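PRESS RELEASE
09/11/2024

Tratby opens its household linen collection for the winter

The household shop Tratby has today opened its yearly collection of used towels and table linen. Everybody who has a cupboard too full is welcome to bring what is still good. Last winter the shop received 114 bags, and the towels went quickly to families who had recently moved into the area.

Terry towels are the most wanted, in any colour - pink, grey, striped, it does not matter. Please wash them before you come, and look well through the folds, so that a watch or a ring does not travel with them.
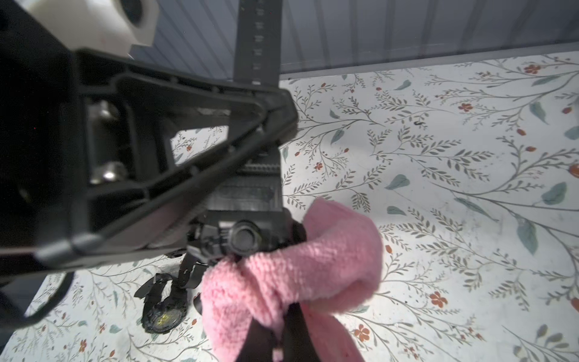
The linen is sorted by size at the long table and then packed for Mutiso, the partner which makes the deliveries. Tablecloths with floral pattern are also accepted, if they have no holes.

"Many people think a towel is too small a gift," says Ulla Söderlund, manager of Tratby. "But when you come to a new flat with two suitcases, it is one of the first things you miss."

The collection is open every afternoon until 9 in the evening. Bags can be up to 10 kilos.

Contact: Ulla Söderlund, Tratby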